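Pegs, Plates and a Very Full Kitchen Table

I love a good pegboard. So when I heard that the woman behind Plutthorpe, the little workshop that makes those boards with plates and pegs you can move around, was willing to talk, I said yes before I'd even checked my calendar (sorry, dentist). We met at her place in Lusitz on 17 November 2025, and she had coffee going before I got my coat off.

She didn't set out to make anything for sale. Her father was recovering the use of his right hand, and the exercises he'd been sent home with bored him silly. "He was squeezing a ball and watching the clock," she told me. "He fixed sewing machines for 40 years! Give the man something to fit into a hole."

So she cut a board, made a plate, and stuck a couple of pegs in it. He complained that they were too easy. She made them different heights and thicknesses, and he complained a bit less. "From him, that was a rave review," she said, laughing.

I asked why she's so fond of blue on white, and she got up to refill my cup while she thought about it. "You want to find the piece fast," she said. "My first ones were all plain wood and I kept losing them on the table. Blue on white, you just reach." 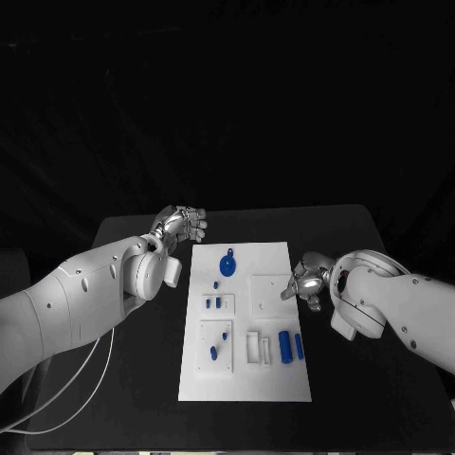 We got onto the empty holes next, which I'd been itching to ask about. I always want to fill them! She says everybody does, and she leaves them there on purpose. "An empty hole is an invitation. You don't need instructions. My niece was eight and she went straight for it."

The round pieces give her the most trouble. She threw out a whole batch last February when the edges came out rough, and she still sounds a little sore about it. Storkeva, the shop that carries her boards, wanted to drop them and keep only the pegs. She said no. "Your fingers do something different with a round thing. You pinch a peg. A disc, you have to get your hand over it."

She has sold 224 boards so far, most of them to families, and she packs every one at the kitchen table with the radio on. It takes her up to 40 minutes if she stops to sand anything, and she always stops to sand something.

Before I left she let me have a go at an old board with a wobbly plate. I dropped two pegs under the stove. She fished them out with a Gunnlaugsson ruler she keeps by the door, and we had another coffee.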